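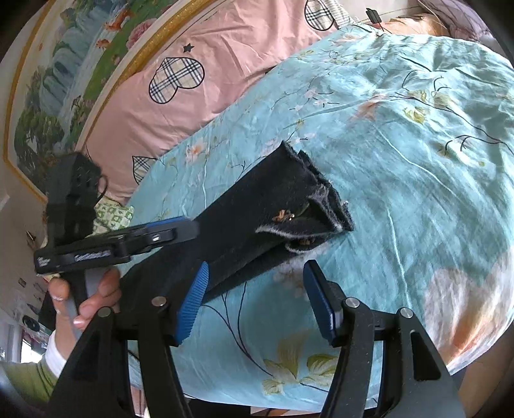

Our club at Prekthorpe has spent most of this term on laundry. The project is folding clothes with a pair of hand-held grippers, one person on each side of a bed, and we're supposed to have 300 good folds recorded before the November showcase. Elaheh Bagheri keeps the log. I mostly do the black denim, which I picked and now regret.

Denim is heavy for the fingers we have. If you take hold too close to the edge, the top layer slides off and the bottom one stays where it is. Frayed hems are worse – the threads get caught between the ridges on the pads. Ka-ming Pan's fix was to grab further in and close slowly, and I've started doing the same.

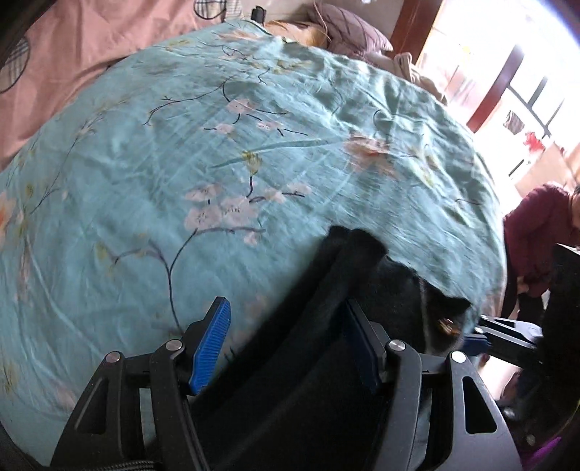
The other thing we changed is who moves first. Before, both people went for the fabric together and usually pulled against each other. Now one person holds a corner and waits, and the other makes the fold. It takes longer but we throw away fewer runs.

Farhad Mazandarani wants to add towels next. I'd like to finish the pants first. We also need to settle on a rule for what counts as a good fold, as two of us have been grading much harder than the rest. I'll post the rule when we have one.

Filed under: Robotics Club, Projects

Recent posts
Replacing the pads on gripper 2
Notes from the Flalach meet
Why our T-shirt folds come out crooked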